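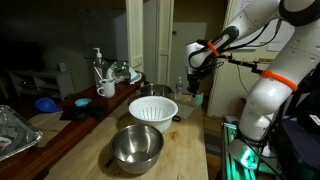

Oil, Water and the Butcher-Block Counter

214 shares | 17 comments

A wooden counter is a stack of narrow boards glued edge to edge, and it behaves like one. Across the grain it swells in humid months and shrinks in heated ones. Along the grain it barely moves. Most failures in kitchens can be traced to an installer or owner who ignored that difference.

The Sumbridge workshop, a maker of maple and beech tops, has kept records on returned counters for several years. Of 643 tops inspected after a complaint, 58 had a fault in the glue line. The rest had been damaged by standing water, uneven finishing or screws that left the wood no room to move.

Fixing it down

A top should be held to its cabinets through slotted holes or figure-eight clips. Round holes with tight screws lock the boards in place, and the stress is released as a split, usually near the sink cutout, where the least wood is left to resist it. The shop now ships every top with Lammont clips and a one-page sheet. The sheet is often still in the box when a fitter is called back.

Both faces need the same finish. If the top face is sealed and the underside is left bare, the two sides take up moisture at different rates and the counter cups. The underside gets the same number of coats as the top, including the end grain and the inside of every cutout.

Choosing a finish

Mineral oil is cheap, never cures and has to be renewed. On a new top that means once a week for the first month, then monthly. Hardwax oils such as Prandeo cure into the surface and last longer between coats, but a scratched area has to be sanded before more is applied. Film finishes resist water best until they are cut through. After that, water gets under the film and the wood turns gray where it cannot be reached.

The Danladi trial, run in a rental building with shared kitchens, compared the first two. The oiled counters took more labor over the year. The hardwax counters took less, but two needed a full sanding in March after water had been left around the faucets.

Cost

A full-length maple top from the shop, finished on all sides, is priced at $2,475. An unfinished one is $900 less – a fair saving for an owner with a free weekend and a dry garage. Delivery is extra on both.

Black stains around a sink are iron reacting with tannin, mostly in oak. Oxalic acid removes them. Rinse well, let the wood dry for two days, and recoat.

17 comments | Share this article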